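Block fixture (bench exercise)

A block fixture is a small assembly set used for learning how parts are located and held. It consists of a base, a part with two arms at an angle, and side blocks that keep the part upright. Sets of this type are found in technical schools, in hobby workshops and in some toy collections. In English-language catalogs they are also listed as "slot fixtures" or "post and base sets".

Arrangement

The base is a rectangular block, wider than it is deep, with a narrow slot cut in the top. The part that goes into it has the shape of the letter L. One arm lies flat in the slot, and the other stands up as a post. Near the free end of the flat arm there is a round hole. In most sets the side blocks are lower than the post, so the top of the post remains free and can be reached with the fingers.

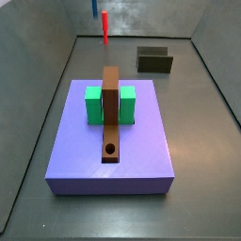

Assembled block fixture: purple base, brown L-shaped part in the slot, green side blocks.

The slot determines the direction in which the part can lie. The side blocks determine how far the post can lean to the left or to the right. Together they leave the user only a few possible movements, and for this reason the set is used to explain the idea of location before any clamp or screw is introduced.

Colors

There is no general standard for the colors. Many makers give one color to each function, so that an instruction can say "the green blocks" in place of a part number. The Dundura series uses purple for the base, brown for the angled part and green for the side blocks. The older Plalerton sets were supplied in one color only, and teachers often painted the parts themselves. The Plalerton catalog listed its standard set under the number 637 and an enlarged one, with a longer slot, under 1,725.

Use in teaching

The exercise is normally given in 2 stages. In the first stage the learner receives the base with the side blocks already in place and inserts only the angled part. In the second stage all pieces are separate, and the learner must decide on the order of assembly. It is common to work on a dark, plain surface with low walls, which stops small pieces from rolling or sliding away.

Additional parts may be laid out next to the base. The most usual is a separate angle bracket, also in the form of an L, which the learner compares with the part in the fixture. Some teachers ask for a sketch of both before anything is touched.

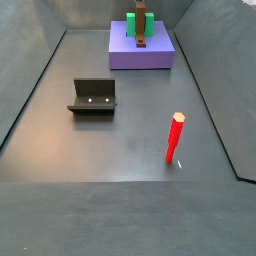
Workshop Practice Reader, p. 61

The bracket is often black in the sets made after the Cikeria revision, which changed the list of loose parts but kept the size of the base. Users of earlier sets can add a bracket of their own, if its arm is not wider than the slot.

Terms

The word "fixture" is used here in its workshop meaning, a device that holds a part in a known position. A "jig", in the strict sense, also guides the tool. The two words are frequently mixed in everyday speech, and several school texts call the block fixture a jig. The Shaikh glossary keeps them separate and places the block set under fixtures.

Care and storage

Dust collects in the slot and should be removed with a dry brush. Painted parts are best stored apart from each other, as the edges of the post can mark the side blocks. The base is stored with the slot facing down.

See also: Angle bracket; Jig; Locating pin; V-block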